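Subject: Re: Open day at Grendeck, worth the drive?

On 12/31/20 a list member wrote:
> Did anyone make it to the Grendeck open day in September? I'm wondering
> whether the hand-held gripper stuff was really shown or only talked about.
> It's 100 miles each way for me, so I'd like to know before the next one.

Yes, shown, and you could try it! I went with 2 others from the Lernell club and we stayed nearly 3 hours (we'd planned on one).

You sign up at the door and get 30 minutes at a table with the gripper in your own hand. You pick things up and set them down, and the camera on the tool records it all for training the arm. I was clumsy at first, then I got the hang of squeezing slowly and didn't want to give up my seat.

They let us look at the recordings too. The view is round and very bent, and fingers get huge when they come near the lens. 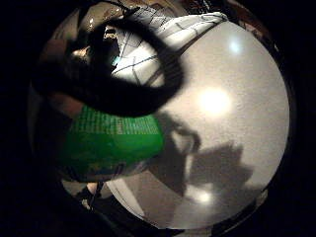 The arm demo was in the next hall, run by the Urrutia people. It was slower than I expected but I loved watching it, and they answered every question we had, even the dumb ones.

Parking is on the Clukow side. Go early, the sign-up sheet fills fast.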